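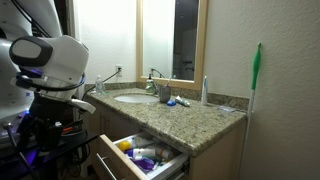
Bancada do banheiro, com a gaveta da esquerda aberta.

Quantas demonstrações por tarefa antes de treinar? (robô em banheiro de verdade)

Oi, gente! Primeira vez que pergunto por aqui, então desculpem se estiver faltando coisa. Estou juntando demonstrações teleoperadas para uma política de imitação, tudo no banheiro de um apartamento, e a tarefa é de arrumação: pegar um item da bancada (tubo de pasta de dente, escova, essas coisas), colocar na gaveta e fechar. Até agora tenho 1.062 episódios gravados, e a política treinada com eles fecha a gaveta que é uma beleza, mas erra feio na hora de pegar o tubo deitado. Vai com a garra alta demais, fecha no ar e segue a vida como se tivesse pegado.

Minha dúvida: continuo gravando até chegar nos 4.000 que o pessoal do projeto Falero recomendou, ou estou gravando errado? Eu sempre começo com o robô na mesma posição, à esquerda da pia, e quase sempre com os objetos no mesmo canto – confesso que é preguiça de rearrumar tudo. O granito é todo manchadinho e tem o espelho em cima da pia, não sei se isso atrapalha as câmeras. Treino com lote de 64, se fizer diferença.

Obrigada desde já!
Kimie Sekiguchi

Resposta de Haruto Kobori

Oi, Kimie! Eu pararia de gravar por uns dias e olharia o que você já tem. Se os objetos estão quase sempre no mesmo canto, seus 1.062 episódios valem bem menos do que parecem, a rede decora a trajetória do braço e mal olha para o tubo. Passei por isso no Nundham, com louça, e perdi um mês inteiro de abril gravando mais do mesmo.

O que eu faria: sorteia a posição dos itens antes de cada episódio (eu uso uma planilha boba que me diz "tubo perto da parede, tampa para a direita") e muda também a base do robô um pouquinho, uns dias mais perto da pia, outros mais longe. Varia o quanto a gaveta começa aberta e o que tem dentro dela. E grava recuperações! Leva a garra para o lugar errado de propósito, corrige e pega. Só toma cuidado para cortar o trecho do erro antes de treinar, senão ela aprende a errar também.

Sobre o espelho, no meu caso atrapalhou quando eu aparecia no reflexo enquanto operava. A política ficava ótima comigo ali e péssima quando eu saía. Confere se você não está aparecendo nos vídeos. O granito eu deixaria quieto.

Ah, e separa 4 arranjos de objetos que nunca entram no treino, só para testar. Eu rodo esses depois de cada leva nova e decido se continuo ou não.

Resposta de drendia_fan

aumenta o lote que resolve

Resposta de Hoshino

Discordo do colega aí de cima, lote não vai consertar garra alta. Eu olharia a sincronização entre câmera e braço. Aqui a imagem chegava atrasada em relação às juntas e o sintoma era bem parecido, fechava antes da hora. Pega um episódio qualquer, vai quadro a quadro e vê se o fechamento da garra no vídeo bate com o registro. Se não bater, dá para corrigir o deslocamento nos dados antigos, sem regravar – desde que o atraso seja constante. Se ele variar de episódio para episódio, aí complica.

No resto concordo com o Haruto, principalmente a parte de mexer na base.

Última atualização: 25/08/2022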